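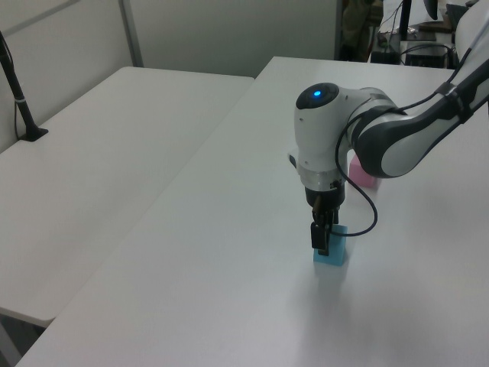 Fig. 1. Large white table, with a light blue block standing upright.

Unit 4. Planning the Office Floor
Handout for the Friday group. Please read before the seminar.

4.1 Why we measure first

Many students begin with furniture. I ask you to begin with the area, because the rent is paid for the area and the furniture can be changed later. In the lease you will meet two numbers. The gross area is everything inside the outer walls. The net area is what remains after stairs, lifts, toilets and technical rooms are taken away. For our case, the Girau building, the gross area is 1767 square metres and the net area is 1206 square metres. Write both numbers on the first page of your work. Last year several groups mixed them and their whole calculation became wrong.

4.2 The case

The tenant is Makokha, a firm of surveyors with 100 employees. They now sit on two floors and wish to come together on one. Their office manager, Dorothy Heywood, has kept a simple diary of which desks are used. On the busiest morning in July, 56 desks were occupied. She does not want to give one desk to each person, but the partners are not yet agreed with her.

You should be careful with this diary. July is a holiday month for many families, and one month is a short time.

4.3 Desks, rooms and quiet

Nimal Seneviratne, in his reading for this unit, divides office work into work alone, work in pairs and work in groups. Surveyors have also a fourth kind: they spread large drawings on a table and stand round it. Such a table needs free space on all sides, and it should not be near people who telephone. Put it in your plan early.

Meeting rooms are often too big. Ask how many persons usually come to a meeting, and not how many could come.

4.4 Task

Draw one plan of the floor and write one page to explain it. State the net area per employee, and again per occupied desk on the busiest morning. Say which number you would show to the partners.

Groups: Freya Kershaw will put the lists on the door of the seminar room. Questions about the lease go to Ashraf Radwan.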